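## 4. Loading household survey files into Tidon

Tidon accepts one table per survey wave. Each row is a household, and each household must carry an ID, a region code, a monthly income, and a count of members under 18.

1. Open **Waves > Import** and choose the file. Comma and semicolon separators are both read.
2. Match your columns to the Tidon fields. Unmatched columns are kept but left out of the poverty tables.
3. Set the reference month. The sample file uses September.
4. Enter the poverty line for each region. If you enter only one value, Tidon applies it to all regions.

 **Note:** The line is per person. Do not multiply it by household size.

5. Click **Check**. The sample file should report 2,668 households and no duplicate IDs.

Rows with a blank income are set aside in the *Held* list. They do not count as zero income. Review the list before you go on, and either fill in the value or mark the row as a refusal.

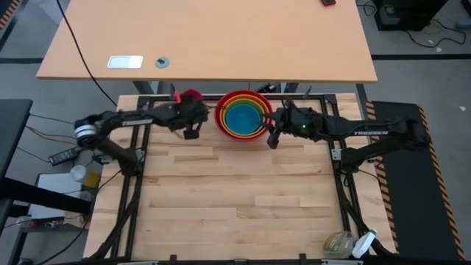

### 4.1 Running the child poverty table

1. Select **Tables > Children by income group**.
2. Choose the weight column. Without weights, the output describes the sample only.
3. Set the smallest cell size. The default is 100 children. Cells below it print as a dash.
4. Click **Run**. Files with over 2 million rows are processed in the background.

**Caution:** Changing the poverty line after a run does not update saved tables. Delete the old table and run it again.

**Caution:** Region codes from Flurkine exports drop the leading zero. Turn on **Pad codes** before step 2 of the import, or the regional lines will not attach.

Table layouts by Joscha Voß. For rounding rules, see section 6.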